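Packing and Unpacking Assistant (part-time, 2 positions)
Hadimik Returns and Repacking, Drullalach site
Posted: 28 April 2021
Reference number: 1731

Hadimik is looking for two people to join our small packing room in Drullalach. The work is to open cardboard boxes that come back to us, take out the parts, look at them, and pack them again so they can be sent on. It is calm work but it needs good attention. We prefer a person who is a little slow and exact to a person who is very fast and forgets the small bag at the bottom of the box.

About the work

Most of what we receive is small mechanical parts and the accessories that belong to them. They come from repair shops and from private customers. Every box is different inside. Some customers wrap each piece in paper, others put everything together and close the lid. You will never know before you open it, and for this reason we ask our assistants to always work in the same order.

A normal shift looks like this. You take a box from the incoming shelf and write its number on the daily sheet. You open it on the floor or on the bench, depending on the size, and fold the flaps fully to the outside so that they do not fall back on your hands. Then you take out the parts one by one. Paper and filling material stay in the box until the end, and then you check them by hand, as small screws and caps like to hide there. When all the parts are out, you compare them with the return slip. If something is missing, you write it on the slip in capital letters and put the box on the yellow shelf. Please do not try to solve it yourself – the office will call the customer.

After that comes the repacking. Heavy parts go first and lie flat. Parts with a shiny or painted surface get their own wrapping. A box is ready when you can turn it gently to one side and hear nothing move. We close with paper tape only.

The place

The packing room is on the ground floor, with a tiled floor and mats at the places where we work longer. There are chairs for the sitting part of the job, and you are free to change between sitting and standing as you wish. The room is heated in winter. There is a small kitchen next door with a fridge, a kettle and a microwave, which we share with the people from Salehi on the same floor. Coffee and tea are free of charge.

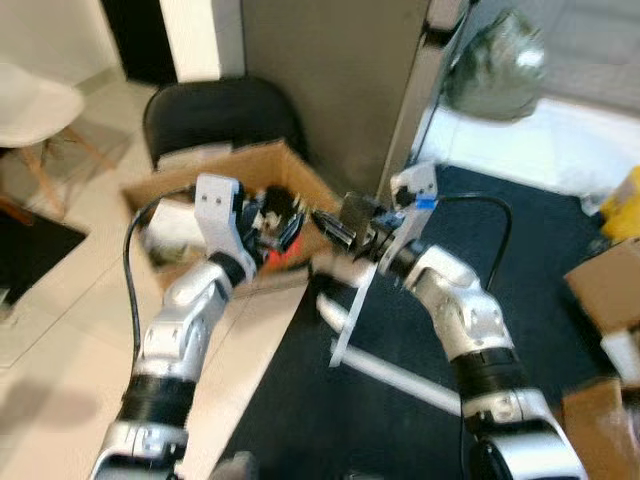
Do I need experience with packing to apply?
Experience is welcome but we don't require it, and every new assistant gets four paid training shifts before working with a box alone.

What we expect from you

You are at least 18 years old and allowed to work in this country. You can read a return slip in English and write short notes on it. You can lift a box of up to 25 pounds from the floor to the bench, and you can bend or kneel for short periods. You have good eyes for small differences, with or without glasses. Two caps can look the same and have different threads, and we would like you to notice this or at least to stop and ask.

It would be nice if you have worked before in a warehouse, a hardware store, a repair shop or a post office. People who like to sort things at home are also very welcome to apply. One of our best colleagues came to us from a bakery.

Please tell us honestly if you are sensitive to cardboard dust. We have masks and gloves in all common sizes, but some people find that it bothers them after some weeks.

Hours and pay

Each position is 20 hours per week. One is in the morning, from 7:30 to 11:30, and the other is in the afternoon, from 12:30 to 4:30. Please write in your application which one you would like. If both are possible for you, write this also, it helps us very much with the planning. There are no night shifts. In October we have our busiest time and we may ask if you can stay longer. You can say no, and extra hours are always paid.

The pay is 15.40 dollars per hour during the training and 16.20 dollars after it. It is paid every second week. Parking behind the building is free, and there is a bus stop at the front gate.

Both contracts are for one year, with the possibility to continue. Last year our room handled nearly 1901 returns, and we believe this number will grow, so the chance to stay is good.

How to apply

Send us a short letter and a list of your previous jobs. One page for each is enough. In the letter we would like to read the following:

which shift you prefer
when you could start
a short description of something you have packed, sorted or put in order, at work or in your private life, and how you did it

The last point is important for us. It can be moving to a new apartment, a garage, a box of old tools from your grandfather. We don't look at the grammar – we want to see how you think about order.

You can use the form on our jobs page, or bring your papers to the front desk in an envelope marked with the reference number. The address is Hadimik, 281 Jillora Road, Drullalach. The entrance is on the side of the building, by the loading ramp. The front desk is open until 3:00 in the afternoon.

What happens next

We read all applications and answer every one of them, also when the answer is negative. This usually takes two weeks. If we think that it could fit, we invite you for a visit of one hour. You will see the room, meet the people on the shift, and unpack and repack one practice box together with a colleague. It is not a test with points. You may ask questions during the whole time and you may take as long as you need. Please come in closed shoes and leave rings and bracelets at home, because they can scratch the parts.

Travel costs for the visit are paid back up to 20 dollars if you bring the ticket or the gas receipt.

If you need a different chair, a higher bench or any other change to be able to do this work, write it in your letter or tell us at the visit. We will look at what is possible before the first day.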